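About Us: The Brunon Mending School, Tevville

Hi, I'm Ginette Hiebert, and I run the place. 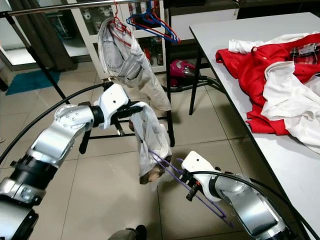

Do I need to know how to sew before I sign up?

You can come in never having threaded a needle. Most of our beginners haven't, and the first evening is spent on threading, knotting and one plain running stitch.

OK, now the longer version, which I've been told to write for years and kept putting off.

I grew up in Ravirdale over my aunt's alterations shop, so I could hem pants before I could ride a bike (I'm still not great on a bike). I didn't plan on doing it for a living. I worked in the billing office of a dental supply company for 11 years and fixed coworkers' coats at lunch, and at some point the line at my desk was longer than the one at the coffee machine. People would hand me a jacket with a popped lining and say they were going to throw it out otherwise. A lined wool jacket! For six inches of seam!

So I started a class. It was on Thursday nights in the back of a fabric store, we had 3 students, and one of them was my cousin, who came for the cookies. I taught buttons. Everybody went home with buttons that would outlive the shirt, and the next month they brought friends.

The name comes from the building. Brunon was the tailor who had it before us, and his sign was painted straight onto the brick over the door. I got a quote for covering it up and decided I liked his name fine. People call me Mrs. Brunon on the phone and I answer to it.

What we teach

Hand mending is the heart of it. Darning, patching, ladder stitch, blanket stitch, how to close a seam from the outside so it doesn't pucker. We do a whole session on knees and elbows, which go on everybody, and another on sweaters, where I get a little intense about matching the yarn weight. If you darn a thin merino with chunky wool you'll feel it every time you bend your arm. Please don't.

Then there are the machine classes. Dénes Mészáros teaches those, and he is a much more patient person than I am. He did upholstery in Veres for a long time before he moved here, so if you've got a cushion cover or a tent or a bag strap that needs going through four layers of something awful, he's your man. He starts everyone on paper, with no thread in the machine at all, just following lines. Students grumble about the paper. Then they sew a straight seam on the first try and the grumbling stops.

Sivaprasad Chacko joined us to do fabric care, and I can't believe we ever ran without it. Half of what comes through our door as a "hole" started out as something else: a zipper left open in the wash, a stain somebody scrubbed too hard, a shoulder stretched out on a skinny hanger. He'll show you how to read a care label, what to soak and what to leave alone, how to dry knits flat, and how to get ballpoint out of cotton. His evening on moths fills up faster than anything else we run. I don't know what that says about Tevville.

How the classes work

Groups are small. We've got a big front room with good north light and a smaller one behind it for the machines, and I'd rather turn people away than have them reaching over each other with scissors. Beginner courses go week by week, evenings, and you bring your own clothes to work on. I feel strongly about this. When I started I handed out little squares of muslin to practice on and people made lovely stitches on their squares and then never touched the pants at home. Now you bring the pants.

If you miss a week, come to the Saturday open table instead. It's 20 dollars, you can stay all afternoon, and one of us is always floating around to help. You don't have to be a student. Some folks just come to sit and sew with company, and there's tea. Bring your own mug if you're fussy about mugs.

We lend out needles, pins, snips, hoops and thread. We have a lot of thread. Jitendra Pathak, who takes care of our bookings and the supply cabinet, sorted the spools by color last December and labeled all 300 of them by fiber as well, and I would ask you to put them back where you found them for the sake of my working relationship with Jitendra.

Do we do repairs for you? A few. I take in alterations on Mondays and Tuesdays, mainly hems, zippers and linings. No wedding dresses. I did one, for a very nice bride, and I didn't sleep for a week.

A few things people ask me

Kids can come with a grown-up once they're old enough to be trusted with a sharp needle, and you know your kid better than I do. Left-handers, you're welcome and you're not a problem; Dénes is left-handed and will sit across from you so it all mirrors. If you've got trouble with your eyes or your hands, tell Jitendra when you book and we'll put you by the window with the big-eyed needles and the clamp-on magnifier. There's one step at the front door and a flat way in from the alley.

Parking is bad. I've got nothing better to tell you. Try behind the hardware store after five.

And a thank you

Tamás Juhász lent me his fabric store's back room for those first Thursdays and wouldn't take rent until I had enough students to pay it without flinching. He still cuts our patching cotton and still saves me the remnant bin before he puts it out on the floor, and he's the one who heard this building was coming up for lease. If you need fabric, go see him. Tell him I sent you and he'll probably complain about me for ten minutes, then give you a nice deal on corduroy.

The winter schedule is up on the board by the door and Jitendra can email it to you. Beginner hand mending has spaces left on the Wednesday course. Bring something with a hole in it.

Ginette

Last updated Nov 8, 2022

47 shares
6 comments

Related pages
Class schedule and prices
Saturday open table: what to bring
Sivaprasad's notes on wool and moths
Alterations drop-off
How to find us (and where not to park)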